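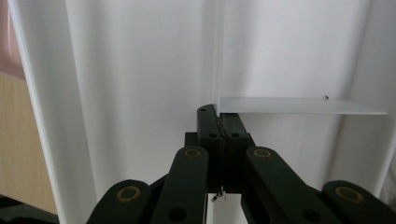

The Second Gripper

Marloes Van Loon had 100 forks to put away before lunch, and she had to do it with a hand that was not hers.

The hand was called the Nitley. It had a handle like a garden tool, and when you pressed the trigger the two fingers closed. The other one, the Verbeke, lay on the shelf behind her in its gray bag. Yesterday she did the same 100 forks with the Verbeke. Tomorrow Mr. Osei from the company in Vakham would come by train and ask which one they should buy for the arms, and she would have to give him one word.

She was not an engineer. For 19 years she had worked in the kitchen of the hospital at Lokcombe, and when the kitchen closed they moved her upstairs, to the room with the long tables. "You know how things are picked up," the young man had told her at the interview. She had laughed, but he was serious.

She picked up a fork. The Nitley took it by the neck, a little crooked, and she turned her wrist and let it go into the long part of the tray. It made the right sound. She wrote a small line on the paper.

Fork, line. Fork, line. After some time a person does not think about forks anymore.

She thought about her mother, who could not close her right hand in the last winter. Marloes used to put the spoon between her fingers and press them around it, gently, and her mother would look at the spoon as if it belonged to somebody at another table. Then the spoon fell. Then they began again. In March her mother said, very clearly, "Leave it, child, I will eat bread," and she ate bread, and it was a good day.

The next fork slipped. Marloes made a cross on the paper.

"How is it going?" said Pim from the door. He was holding two cups.

"It lets go late," she said. "You open it and it still holds. A very short moment. Then it gives."

"That is not on the sheet."

"No."

He put one cup near her elbow and looked at the sheet. The sheet had a box for picked and a box for dropped, and a third box for the time. He was a tidy boy, and she could see that he wanted to help her by making a fourth box.

"And the Verbeke?"

"The Verbeke opens at once. Like this." She opened her own hand over the table.

"So the Verbeke is better."

Marloes drank some coffee. She did not want to answer too fast. Yesterday the Verbeke had dropped 2 forks, and the Nitley today had already dropped more than that. It also cost 2,800 less for each arm, Pim had told her, and a company thinks about such things. On the paper there was nothing to discuss.

"It is faster," she said.

Pim went back to his own table, where he was fighting with a controller that forgot its settings every time he switched it off. She heard him say a bad word to it, quietly, and then say it again in a more friendly way.

She took the next fork. This time she opened the trigger slowly and watched. The fingers moved apart, but the fork stayed against one of them for a moment - it leaned there - and then it went down into the tray softly, without jumping. She tried it again. With the Verbeke the forks had fallen. They fell in the right place, but they fell.

She took a pencil and turned the sheet over. On the back there were no boxes. She wrote: Verbeke is quicker and does not lose things. Nitley is slower and sometimes loses them at the start, but it gives them back more kindly. For forks take Verbeke. She stopped and read it. The word kindly looked strange in her handwriting, and she thought about changing it to softly, which Mr. Osei could measure if he wanted.

Then she wrote under it: If it will ever be for people, please ask me again.

She turned the sheet back and finished the forks. When Pim went down to eat she said she would follow in a minute. She held out her left hand, flat, and with the Nitley she laid a teaspoon in it, and waited for the fingers to let go.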